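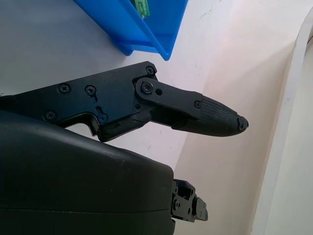 Fig. 1. Matte black parts with black screws.

Color for Print and Interiors, Unit 4: Neutrals and Near-Neutrals
Handout prepared by Manikandan Murthy

Read this before the April studio session. Bring your swatch book and the gray scale you painted in Unit 2.

1. What counts as a neutral

Black, white and gray have no hue. In practice very few paints or inks are that clean. Most grays lean a little toward blue, green, red or yellow, and most whites do too. A color that leans like this is a near-neutral. Beige, taupe, greige, cream and charcoal all belong to this group.

To find the lean, put the sample next to a gray you trust. A warm gray will look slightly brown beside it. A cool gray will look slightly blue. Do this in daylight if you can, then again under the studio lamps, and write down both results.

2. Value first

Pick the value (how light or dark) before you pick the temperature. Students who start with temperature often end up with five grays that all sit in the middle of the scale. On the screen scale that runs from 0 to 255, a gray of 200, 200, 200 is light but clearly darker than white paper. A gray of 58, 58, 58 is a charcoal. Those two with a white make a usable base for a palette, and the accent color can wait.

3. Finish

A matte surface scatters light, so a matte black usually looks softer and a bit lighter than a gloss black mixed from the same pigment. Gloss picks up whatever is near it. Silver is a finish more than a color, and in a flat palette you have to replace it with two or three grays.
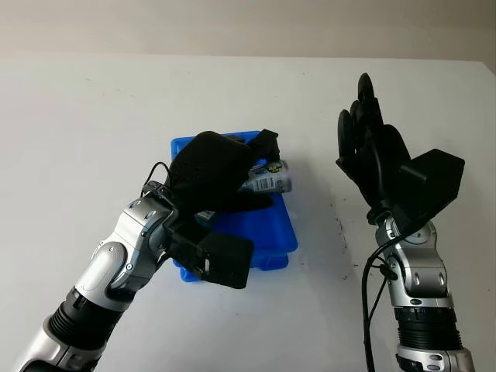

Fig. 2. White tabletop against a beige wall, with silver, white and black.

4. White next to beige

A bright white makes beige look darker and often dirtier than it is on the card. If the client wants both, move the white toward cream or take the beige up one step in value. In the Vilstead exercise most of you left the beige alone and changed the accent, and the accent was fine.

5. Homework

Mix a row of warm grays and a row of cool grays, matched in value. Label the back of each chip with the paints used. Then build one palette of four colors using no hue stronger than a near-neutral. Petkov chapter 4 covers the mixing method. Skip the section on varnish.

Comments

Zimley: Does the palette have to include a pure black, or is charcoal ok?

M. Murthy: Charcoal is fine.

vidari: My warm row looks green under the studio lamps and ok at home. Do I remix it?

M. Murthy: No, hand it in with a note on both lights. Check the yellow you used.

Zimley: Is chapter 4 the same in the older printing? Mine starts with varnish.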